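Week 7: Gathering demonstrations
Module notes, Shinji Hayashi

Reading for this week: the Kustier lab guide, section 2. Bring your login for the Midosham store, as you will need it in the second hour.

Last week we looked at how a policy is fitted to recorded examples. This week is about where the examples come from. In our lab they come from people driving the arms by hand, one task at a time, while the cameras and joint positions are recorded together. One run from start to finish is called an episode.

The kitchen set at the Kinoshita bench is used for the assessed work. Each group picks one task and writes it down as a single plain sentence before recording anything, such as "open the oven door" or "put the plate in the rack". If two people in the group read the sentence and would do different things, rewrite it.

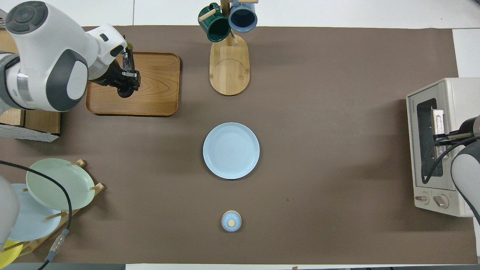

Start every episode with the arms in the rest pose and end it there too. Between episodes, move the objects the task depends on. A policy trained on a plate that never moves learns where to go and pays little attention to the plate. Small shifts of a few centimetres are fine for most runs, with a larger change every so often. Write the changes in the log.

Drive at a steady pace. Long pauses are a common fault in student data. The model sees a still arm and learns to keep still. If you need to think, stop the episode, discard it and begin again.

Mistakes need more care. A missed grasp that you correct straight away can stay in, marked "recovered". A dropped object ends the episode, and it goes in the failed folder. Do not delete failed episodes, we use them in April for the session on scoring.

The shared set from last year, Trirkness, holds 504 episodes after checking. The target for this year is 1,000 across all groups. Please don't rush to reach it. Poor episodes take longer to find afterwards than they took to record.

To hand in:
your task sentence
the log, with object changes noted
one page on what varied between your episodes and what stayed the same

Lab slots are booked on the sheet by the door.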